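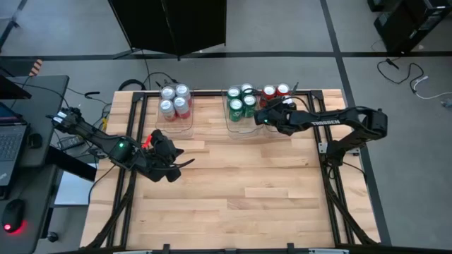 Dinholm 48升饮料小冰箱：用了大半年，写点长的

先交代一下，我买这台小冰箱是自己花的钱，2,000整，在 Lorkia 的网店下的单，没有券，也没有赶上什么活动（下单之后那个周六它倒是搞活动了，送了一个没什么用的保温袋，我到现在还有点耿耿于怀）。写这篇主要是当初我自己找评价的时候，翻来翻去都是开箱，箱子拆完、灯一亮、塞满饮料拍一张，就没了。用久了什么样，吵不吵，门封条脏了好不好擦，基本没人写。那我来写吧！写得啰嗦，你们挑着看。

为什么要单独买一台放饮料的

我家厨房那台大冰箱是租房自带的，双门，看着不小，里面被酱料瓶子占掉一大片。我又特别爱喝带气的东西，气泡水、汽水、无糖的有糖的都喝，夏天几乎是一箱一箱往家搬。以前的做法是晚上睡前往冰箱里塞几罐，第二天喝，结果经常忘。忘了之后就往冷冻室里丢，想着冻一会儿就拿出来，然后又忘。冻炸过一次罐子，橙子味的，整个冷冻抽屉都是橙色的冰渣，我拿着小铲子蹲在那儿铲了一个上午，饺子也全部报废。从那天开始我就下决心要买一台专门的。

另外我在家办公，书房和厨房隔着一条走廊，走廊上有猫。每次去拿水都要被猫拦下来要零食，一来一回时间就没了。把饮料放在手边，对我来说是很实在的需求（对猫来说是个坏消息）。

挑的时候在几台之间犹豫

我一开始看的是 Hrubý 的那台复古圆角款，奶油色，真的好看，好看到我把它放在购物车里看了一个春天。最后没买，原因有几个。它的门是实心的，看不到里面；把手是外凸的，我书桌旁边那个位置本来就窄，走过去一定会勾到裤子口袋；还有它的层架是焊死的，高度不能调，细高的罐子立起来刚好顶到上面那一层，得斜着塞。店里的样机我试过，我当时包里正好有一罐，就拿出来比了比，店员看我的眼神有点复杂。

然后也看过半导体制冷的那种迷你箱，便宜很多，放床头那种。我朋友家有，春天用着还行，到了夏天就只能算是一个“不太热的柜子”。我喝汽水要喝冰的，要那种第一口下去脑门一紧的，所以这一类直接排除了。

Dinholm 这台是压缩机的，玻璃门，层架能抽出来换高度，宽度刚好能塞进我书桌和书架中间那条缝。外观嘛，普普通通，黑框黑门，像便利店收银台旁边那个东西缩小了一圈。我买的时候觉得有点丑，现在看顺眼了，甚至觉得晚上亮着小灯挺有气氛的。

到货和安装

送货师傅只送到楼下，这点商品页面没写清楚，我是一个人把它弄上楼的。箱子两侧有抠手的洞，但是洞边没有包边，纸板很硬，抠了两层楼手指头上全是红印子。建议你们戴手套，或者直接叫个人。

拆开以后机器本身包得很好，四个角都有泡沫，玻璃门上贴了一层膜，撕膜的那一下非常爽。说明书里写要静置一段时间再通电，我老老实实等到了晚上。里面有一股新塑料味，我拿温水加小苏打擦了一遍，敞着门晾了一夜，第二天淡了不少，彻底没味道大概是一个多星期之后的事情。鼻子特别灵的朋友要有心理准备。

脚垫可以拧，用来调水平。我家地板是老地板，中间有点鼓，我拧了半天还是微微往前倾，最后在前脚下面垫了一块折起来的硬纸板，稳了。倾斜有个很烦人的后果，就是门会自己慢慢滑开一条缝，垫好之后再没发生过。如果你家的门关不严，先看看是不是地不平，别急着找售后。

门可以换方向，左开右开都行，我换了。需要一把十字螺丝刀和一点耐心，上面那颗铰链螺丝藏在一个小塑料盖子下面，说明书的图画得非常抽象，我以为那个盖子是不能拆的，抠了半天，用指甲抠的，指甲劈了。用一张旧的会员卡就能撬开，送给后来人。

制冷怎么样

这一段我最满意。常温的罐子放进去，早上放，中午吃饭的时候已经是很舒服的冰了，到下午就是我要的那种脑门一紧。我一般设在中间偏冷那一档，再往下调，靠后壁的那一排会有结冰的危险，我有一罐苏打水就出现过冰沙，开的时候喷了我一袖子。冰沙口感还不错，但是不建议。

温度分布不太均匀，上层比下层暖一点，最冷的是最下面靠后的角落。我现在的习惯是把当天要喝的放下面，囤着不急的放上面。玻璃门一侧在特别潮的天气会起雾，梅雨那阵子早上起来门上一层水珠，顺着往下流，地板上会有一小滩。我在前面铺了一条旧毛巾，过了那段时间就收起来了。

需要说清楚的是，它是饮料柜，温度没有大冰箱那么低那么稳，不要拿来放生肉，也不要拿来长期放牛奶。我放过酸奶，隔天喝完的那种，没有问题。水果我也放，西瓜切块装盒子，放在最下面，夏天快乐的来源。巧克力放上层特别合适，不会硬得咬不动。

噪音，认真讲一下

很多人关心这个，我也关心，我的书桌离它就一条胳膊的距离。压缩机启动的时候有一声“嗡”，然后是持续的低低的声音，白天开着窗，我完全注意不到；晚上安静的时候能听见，像隔壁房间有人开着油烟机的最小档。它停的时候会抖一下，层架上如果有罐子挨着罐子，就会“叮”一声。刚开始那几天我每次听到都会回头看。解决办法是给罐子之间留一点空，或者在层架上铺一层防滑垫，我剪了一块抽屉垫铺进去，世界清净了。

如果你睡眠浅，不要放卧室。我出差回来有一次在书房的折叠床上睡，半夜被它启动的声音弄醒了两回。开会倒是没影响，我问过同事，对面听不到，降噪应该是把它过滤掉了。

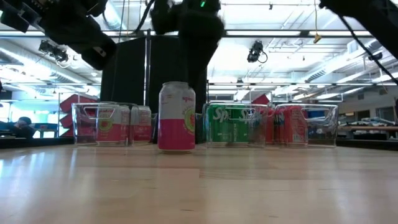 层架是这台机器让我又爱又恨的地方。爱的是可以换高度，恨的是它那个镀铬的铁丝条，间距对圆底的罐子很不友好，小罐子会陷进去一点，歪着，抽一罐出来旁边的跟着倒。粗罐子稍微好些，最难伺候的是那种细高的铝罐，就像照片里立着的那罐白色配桃粉的，单独站在平的桌面上挺稳当，到了铁丝架上就开始晃。我后来的办法是用透明的收纳盒，上沿开了一道提手口的那种，罐子先立在盒里，再整盒推进去，要补货就勾着提手口整盒拉出来，在桌上装满了再放回去。透明的好处是隔着盒壁就能看到还有没有，我这种懒得弯腰的人太需要了。买之前一定量一量深度，我第一次买长了，门关不上，那几个盒子现在装袜子。

官方也有卖配件，叫平板层架套装，248块，是塑料板，铺在铁丝架上面的。我咬咬牙买了，觉得不值这个价。板子本身挺平整，罐子站得住，冷风也能从两边的缝下去，就是颜色比机身浅一个色号，看着像后配的（确实是后配的，但也不用这么明显吧）。而且洒了饮料在上面，会从边缘流到下一层，擦起来要把两层都抽出来。如果让我重来一次，我会直接铺防滑垫加收纳盒，便宜，还好洗。

装多少的问题。标称48升，我理解这个数字是把里面所有空间都算上的，包括后下方压缩机凸出来的那一块旁边的小夹缝，那个地方什么都塞不下，我试过塞一管护手霜，掉下去以后拿筷子才夹出来。标准粗罐能放得很满，细高罐就要牺牲一层架子。大瓶的气泡水可以躺着放，立着只有把中间的架子全拆了才行。我个人的最终布局是：上层巧克力和眼药水（对，眼药水，冰冰的很舒服），中层各种罐子，下层西瓜盒子和当天的水。

灯

里面有一条灯带，白光，偏冷，开关在门框上面，要摸一下才知道在哪儿。灯不会随着开门自动亮，要么一直开，要么一直关，这个设计我一直没有理解。我现在晚上会开着当小夜灯，白天关掉。灯带的光打在罐子上很漂亮，五颜六色的，我有一阵子迷上了按颜色排，红的一排，粉的一排，绿的一排，排完拍照发给朋友，朋友回了我一个问号。

开关的触感有点廉价，软绵绵的，没有那种“咔哒”的确认感。温度旋钮也是，刻度印在旋钮旁边，印得很浅，光线暗的时候要拿手机照。我贴了一小段彩色胶带做记号，转到胶带那里就是我喜欢的温度，家里来客人也看得懂。

耗电

我没有买那种专门测电的插座，只能说看账单的感受。加了这台之后，春秋两季几乎看不出变化，夏天多了一点，但是夏天我空调也开得多，分不清是谁的锅。它放的位置会影响工作频率，一开始我把它贴着书架，背后散热的缝留得太小，压缩机几乎不怎么停。往外挪了一个巴掌的宽度之后，明显停得久了。背后那块地方积灰也很快，尤其家里有猫，毛会吸在上面，我现在换季的时候会把它拉出来，用吸尘器的小刷头刷一刷。拉的时候小心地板，它的脚垫是硬的，我家已经有一道浅浅的划痕了，用同色的蜡笔补了一下，房东应该看不出来。

清洁

玻璃门外面特别容易留指纹，黑色边框也是，逆光看简直是案发现场。里面还好，壁板是光滑的，饮料洒了用湿布一擦就掉。门封条有三道褶，脏东西爱藏在最里面那道，我用棉签蘸温水掏，掏出来的东西就不描述了。封条的弹性到现在还很好，夹一张纸在门缝里，拉的时候有阻力，说明吸得紧。

底下没有接水盘，背后有一个小的蒸发盒，水会自己蒸发掉。我看过一次，里面有一点点水和一只小飞虫，擦掉了。除霜是自动的，半年多里后壁结过薄薄一层，自己就化了，我没有手动弄过。

售后打过一次交道

夏天最热的那阵子，它突然发出一种“咯咯咯”的声音，像有人在里面嗑瓜子。我吓得赶紧拔电，打了 Dinholm 的电话，等了很久，音乐是同一段钢琴循环，我现在听到那段旋律还会紧张。接电话的人态度挺好，让我摸一下背后的铜管是不是碰到了外壳，我伸手一摸，果然，轻轻往外掰一点就不响了。整个过程没花钱，也没等人上门。保修是2年，压缩机是不是另外算，我问了，对方说以保修卡为准，保修卡上又写着以客服解释为准，这个圈我绕了两遍，放弃了。

顺便提醒一句，保修要自己上网登记，不登记的话要找购买凭证。Lorkia 的订单页面只显示一段时间，过期就要去归档里翻，翻起来很痛苦，建议收到货当天就截图存好。

跟我姐家那台比一下

我姐搬去 Skondbridge 之后也买了一台小的，就是我没舍得买的 Hrubý 那款，奶油色。我去住了几天，用下来的感受是，安静，确实比我的安静很多，晚上在客厅几乎听不到，停机的时候也不抖。门关上的手感也好，厚厚的一声。但是冷得慢，早上放进去的罐子到中午只是凉，要到傍晚才够冰。还有那个实心门，我每次去拿水都得打开看一眼还有什么，我姐家又喜欢混着放，可乐后面藏着一罐啤酒，啤酒后面藏着一罐奶油，开开关关的冷气都跑了。她自己很喜欢，觉得跟厨房柜子颜色搭。放在客厅或者厨房显眼的地方，我会推荐她那台；放在书房、工作室、阳台角落，追求快和看得见，我推荐我这台。

一些零碎的

电源线偏短，而且是从右后方出来的，插座在左边的话要接排插。我就是这样，排插又没地方放，最后用魔术贴粘在了书桌背面。

顶上可以放东西，说明书说别放太重的，我放了一盆绿萝和一叠稿纸。顶面有一点点温，绿萝长得不错，猫也喜欢趴上去，冬天尤其喜欢，尾巴垂下来正好挡住玻璃门，我拿水的时候要先把尾巴掀开。

门没有锁。家里有小朋友又放酒的，要自己加一个。我外甥来的时候，一个下午喝掉了我囤的全部葡萄味，走的时候还打了一个非常响的嗝，我一点办法都没有。

碳酸饮料放在这里面，不要刚搬回来就塞，尤其是一路骑车颠回来的。立着放一晚上再开，能少擦很多次桌子。

还有就是，买了它之后我喝得更多了。伸手就能拿到的东西，真的很难忍住，我现在给自己定的规矩是白天只能拿无糖的，晚上吃完饭可以拿一罐有糖的。执行情况一般。

到底值不值得买

2,000块买一个只放饮料的柜子，我妈听了以后沉默了很久，然后问我家里那台是不是坏了。从她的角度看肯定是不值的。从我的角度，我每天都用，书房少跑很多趟厨房，大冰箱空出来一层给我放正经的菜，冷冻室再也没有炸过，我觉得钱花得还可以。如果活动能便宜一点就更好了，别像我一样急着下单。

打分的话：制冷给高分，噪音及格偏上，层架不及格（铺了垫子之后及格），颜值看习惯，售后电话等太久扣一点，接通之后的服务加回来一点。会不会推荐给朋友呢，看朋友喝不喝汽水，只喝热水的朋友我就不推荐了。

下个月打算试试把最下面那层换成专门放咖啡液的，听说冷萃放在那个温度刚好，瓶子高度我已经量过了，能放下。试完了我再回来补一段。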